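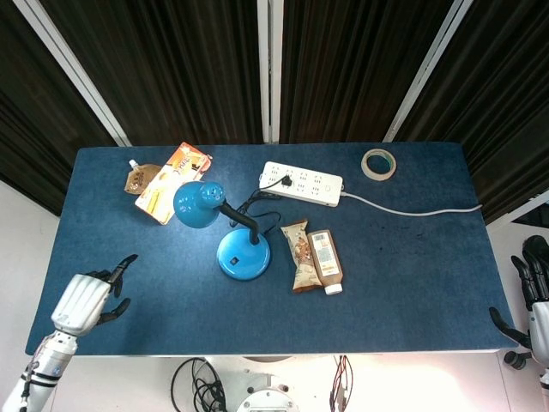 The blue desk lamp and its neighbors on the cloth, with the tape in the far corner.

Features > Home Life > Small Spaces

Bo-ram Woo is halfway through a sentence about extension cords when the kettle goes, and she finishes it from the kitchen, louder. "You have to see where it wants to go before you tie it down! People tie it down first."

She has spent the past six years helping people sort out their tables. Desks, kitchen tables, hobby benches, the end of the dining table where the mail lives – if it's flat and things have piled up on it, she is happy to talk about it for as long as you'll let her. Her business is called Flarach, after a word her niece made up, and she runs it with Han-gyeol Hwang, who used to build window displays and still thinks like someone who does.

We started with cloth, which I hadn't expected. Both of them like to work on a table covered in something dark and soft, in this case a deep blue that feels like felt.

"White things vanish on a pale table," Hwang says. "A white power strip, a white cable, a white cap on a bottle. Put them on dark blue and you see every one. You see what you own."

Woo adds that a soft cloth is quiet, and that matters more than you'd think when you're moving things back and forth for an hour at nine in the evening with somebody asleep in the next room. She irons hers on low heat and keeps it on a cardboard tube.

The second thing they do, and this is the part I've been telling everyone about, is put back together the stuff that normally gets split up. A lot of tidying starts by sorting into kinds. All the snacks go over there, all the electrical things over here. Woo leaves the mix alone at first. A lamp, a power strip, a food box, a snack bar and a roll of masking tape can all stay out together while she asks what they were doing there.

"It's an evening!" she says. "Somebody sat down to do a job, it got dark, they plugged in the lamp, they got hungry. If I take all the food away straight off, I've lost the story, and they'll be carrying food back to that table tomorrow night. So maybe the table needs a small tray for food. Maybe it needs one drawer. I don't know until I look at it."

Hwang is the lamp person. He gets quite pink talking about gooseneck lamps, and he has opinions on shades. A cone shade, he says, throws a neat pool of light and is easy on anyone sitting across from you, as long as you turn it the right way. He'd like more people to bend the neck. In his experience most gooseneck lamps are set once, on the day they come home, and then stay like that for ten years.

"It bends! That was the whole reason you bought it," he says. "Bend it down for sewing, bend it at the wall when you only want a glow. And look for where the switch is. If it's on the base, keep the base where your hand can find it in the dark, and let the head do the traveling."

The cord is where the two of them disagree, a little. Hwang likes a power strip up on the table, along the back, where you can reach the sockets without crawling. Woo would put it underneath, screwed to the frame, every time. They have been having this argument since they met, on a job in August with no air conditioning, and each has given ground. Her own sewing table now has a strip on top. His workbench has one underneath, and he told me he misses being able to see it.

What they agree on is the loop. A lamp cord that wanders across the middle of a table takes up far more room than the lamp does. Gather up the extra, fasten it with a strip of cloth, and tuck it behind the base. Masking tape will do for a week while you find out whether you like it there. Woo goes through so much masking tape that she once worked out she had pulled 1,000 feet of it in a year, and she was delighted.

I asked about snacks, partly for my own sake. I have never had a desk without crumbs.

"Pouches stand up, so let them stand," Woo says. "Anything with a cap on it is a friend. Squeeze bottles, too, only I want them upright in a cup, and people always lay them down." Boxes she treats with suspicion, mainly the flat ones, which slide under other things and get forgotten. Her rule is that nothing edible goes beneath something that plugs in.

The pair have kept notes on every table they've worked on, in a stack of lined notebooks. The last entry when I visited was table 553. A few get a second visit months later, and Hwang enjoys those most, mess and all. He likes finding out which ideas survived.

"The cloth nearly always does," he says. "The tray, maybe half the time. The drawer fills up with batteries."

Before I left, Woo made me describe my own desk, and then asked which way my lamp was facing. I had to call home to find out. It was pointing at the door, and she thought that was wonderful and wanted to know what I'd been looking for.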